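Do bands ever re-press a sold-out debut, or should I just pay the reseller?

Posted in Music Help > Buying & Collecting
By lowshelf_listener, Thursday

So there's this band, Forkia. Four-piece, loud, one vocalist who screams and one who sounds like she's reading you a bedtime story. I got into them with the second album, Virnham, like everyone else, and then did the usual thing of going backward and finding out the first one is better. The first one is called Selis. It came out on CD only, 200 copies, sold at shows from a folding table, and the band has never put it on streaming.

There is one copy for sale online right now. The seller wants 38 times what I paid for Virnham, and the listing says "case has some wear," which in my experience means it was used to scrape a windshield.
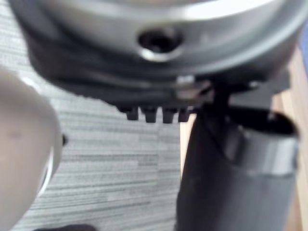

I have a decent rip of it already, from a friend with a better attitude than mine. What I don't have is the booklet, and the booklet supposedly has the lyrics to the long closing track, where I can currently make out the word "kitchen" and nothing else. Do small bands usually reissue this kind of thing? Has anyone heard anything? I would like to be talked out of spending the money, but I'd also accept being talked into it.

tapehiss_tuesday
Don't pay it. I bought a rare EP in a similar panic and the band reissued it in March with two bonus tracks and nicer paper. Mine now lives in a drawer where I don't have to look at it.

As for Forkia, they moved to the Crenshaw label for the second record, and a label that just had a modest hit with a band tends to notice there's an older album lying around. What can hold things up is who owns the recordings. If the band paid for the sessions themselves, it's a matter of somebody finding the files. If the studio or an old manager has a claim, you could be waiting until your hearing goes, and with this band that may be soon.

Things I'd do before giving the seller a cent:

Sign up for the band's mailing list. Small bands announce reissues there first and then forget to post about them anywhere else.

Write to the label and ask. Be polite and be short. They do keep track of how many people ask for something.

Set an alert on a couple of the used sites with a price you could admit to out loud. When a reissue is announced, original copies tend to come down for a while as the resellers lose their nerve. 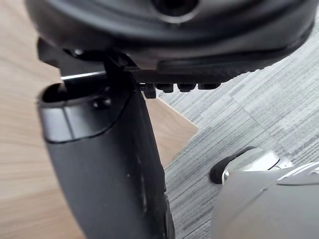 Under the office chair.

Also, ask your friend with the rip whether they own the disc. If they do, they have the booklet. A phone and five minutes would get you your lyrics, and you could go on disliking the reseller for free.

gatefold_grump
Counterpoint: buy it. You'll spend the money on something dumber.

I'd ask for photos of the disc and booklet first, though. "Some wear" on the case is nothing, you can swap a case. What you want to see is whether the staples have rusted and whether the disc is a real pressed one. Plenty of these tour-table CDs were burned at home, and a burned disc with a hand-cut sleeve is very easy for somebody else to make again. Look at the playing side. A bluish or greenish tint usually means burned. 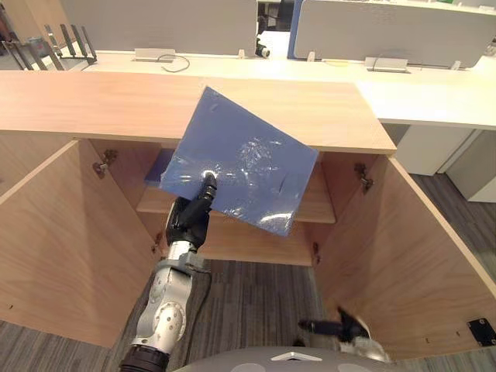

If Selis was a home-burned job from the start, then I'd take back what I said about buying it, as there's no good way to tell an original from one made last weekend. Old show photos on fan forums sometimes have the merch table in them. I once spent 17 minutes zooming in on one and learned that they also sold socks.

And the word isn't "kitchen." It's "Christian." I saw them play it twice. Or it's "kitchen," the sound was terrible both times.

Related in Buying & Collecting
Is a tour-only CD worth more signed or clean?
How do I get sticker glue off a jewel case?
Second album better than the first: name one
Why do Japanese editions get the extra track?
Seller says "plays fine," disc does not play fine

Contact | House rules | Back to top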